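Onness Kitchen Shelf – Frequently Asked Questions
Plastic bowls and tumblers for the shared kitchen

Last updated September 17, 2023

Since we opened the shared kitchen shelf in Kaststead, many members write to us with the same questions. I collected them on this page. If your question is missing, please write to me and I will add it. – Magdalini Katsaros

What is the kitchen shelf?

It is a shelf with bowls, tumblers and small plates which every member of the Kaststead office can use during the day. The shelf is on the second floor, left from the sink. You do not need to sign for anything. You take what you need, you wash it, and you bring it back.

Who can use it?

All members with a desk, and also their guests. People who only rent the meeting room for a few hours can use the tumblers, but please ask Savvas Alexiou at the front desk if you need bowls for a group.

How many pieces do you have?

At the last count, in July, we had 248 pieces. Of these, 61 were tumblers. The rest were bowls and plates in different sizes.

Why plastic and not glass or ceramic?

Before, we had ceramic bowls from Balaskas. They were beautiful, but they were heavy, and too many of them broke in the sink. The plastic ones are lighter to carry to a desk. We kept a few of the ceramic bowls for the meeting room, on the high shelf.

Can I put the bowls in the microwave?

No. The bowls and tumblers on our shelf are not for the microwave. For warming food please use the white ceramic plates next to the microwave, and put them back there afterwards.

Can I put them in the dishwasher?

Yes, but only on the top rack and with the short program. The long program is too hot and the rims can change their shape. When a rim is not round any more, the bowl does not sit well inside the bigger one, and the whole stack leans.

My tumbler looks cloudy after washing. Is it dirty?

Most probably it is limescale from our water. Leave the tumbler for ten minutes in warm water with a spoon of vinegar, then rinse it well. For the tumblers with a pattern on the sides, a soft brush works better than a sponge.

Can I drink hot coffee or tea from the tumblers?

Please don't. Hot drinks go in the mugs, which hang under the cupboard. The tumblers are for water, juice and iced coffee.

How should I stack the bowls?

The biggest bowl goes at the bottom and the smallest on top. Please look only at the size and forget the color – we had some discussion about this, as a few members like to make stacks of one color. That looks nice, but bowls of the same size sit tight inside each other and then it is difficult to separate them. With three different sizes you can lift the top one with two fingers. 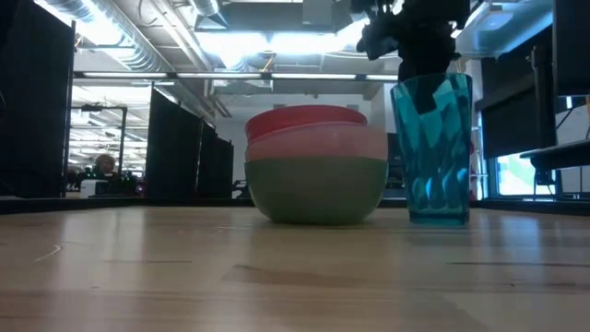
Three bowls in one stack: green at the bottom, then pink, then red. The teal tumbler stands next to them.

Can I put a tumbler inside the top bowl to save space?

It is better not to do it. The tumblers are tall and they fall when somebody pulls the stack. Put them beside the bowls, with the open side up. Before they go on the shelf they should be completely dry inside.

Two bowls are stuck together. What can I do?

Do not use a knife. Put cold water in the upper bowl and hold the lower one in warm water for one minute, then turn them gently in opposite directions. If this does not help, leave them by the sink with a note and Efthymia Tsoukalas will look at them.

May I keep a bowl at my desk?

During the day, yes. In the evening it should go back to the kitchen, also if you did not finish your nuts. Bowls which stay on desks overnight are collected in the morning and washed, and the contents go in the bin.

I scratched a bowl. Do I have to pay?

Small scratches are normal and you do not pay for them. If a bowl has a crack, please do not put it back on the shelf, because food stays in the crack. Put it in the gray box under the sink.

Can I bring my own bowls and leave them on the shelf?

You can, but then they belong to everybody. Last year Toshiko Arai brought a set from home and it took her a long time to find all the pieces again. If you want to keep your own things separate, write your name on the base and use the drawer below.

Is there a shelf in the Hilthorpe office too?

Not yet. Vasiliki Fragkou is preparing one there and she is looking for a place near the water. When it is ready we will write it on this page.

Who do I contact?

For missing or broken pieces, Efthymia. For groups and guests, Savvas. For this page, Magdalini. You can also leave a note on the board beside the fridge, we read it every morning.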